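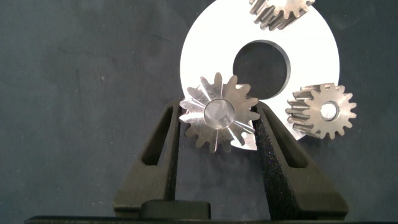 Welcome back, everyone. These are my notes for the second session on gear ratios, typed up because a few of you couldn't read my handwriting on the board (fair enough!).

## Where we left off

Two gears in mesh have to pass the same number of teeth through the contact point. So if the driver has 10 teeth and the driven gear has 70, the driver goes around seven times for each turn of the big one. You lose speed and you gain torque, minus whatever friction eats.

ratio = driven teeth / driver teeth

Delali Aidoo asked me last time whether a gear in the middle changes the ratio. It doesn't - it only flips the direction of the last gear. We call it an idler, and I'll draw it again if anyone wants.
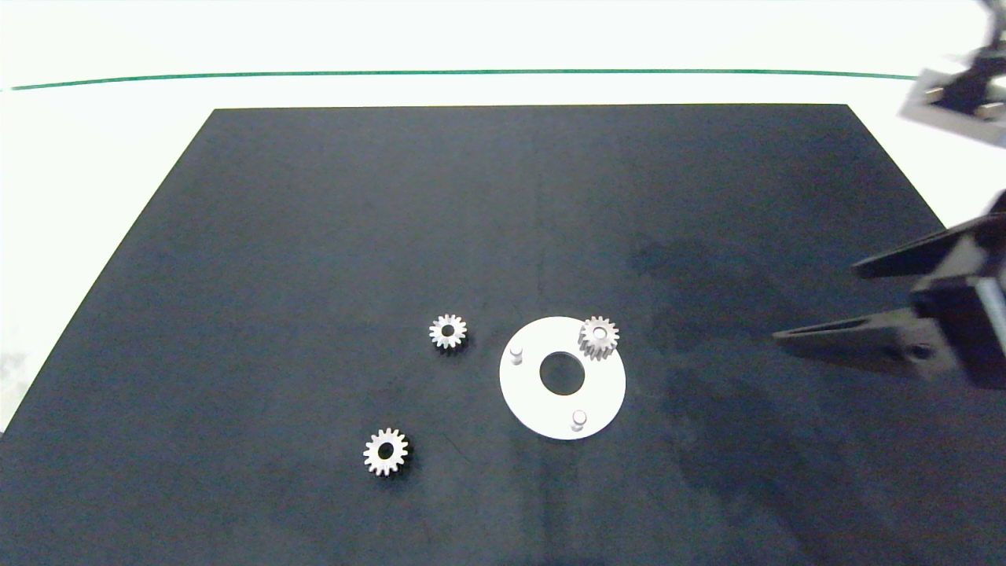
Now for compound trains, where two gears share one shaft. You multiply the ratios of each pair. I love these, because you can get a huge reduction in a tiny box! A 5:1 pair followed by a 4:1 pair gives you 20:1, so a motor running at 200 rpm comes out at 10.

Please write the units every time. I took off so many points for this in August.

## For next time

- Read the Dufour chapter up to the part on backlash (skip the helical stuff, we'll get there)
- Problems 1 to 6 on the Clillholm sheet
- Isabelle Lavoie has the spare calipers if you need to measure a tooth
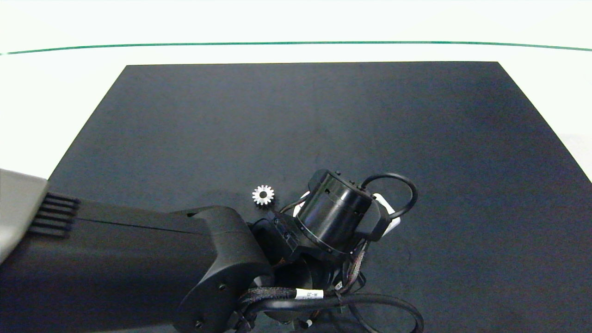
*Small spur gear, lying flat, with the bore at its center.*

Problem 4 is a bit mean. Start from the output shaft and work backward, and come see me if you get stuck.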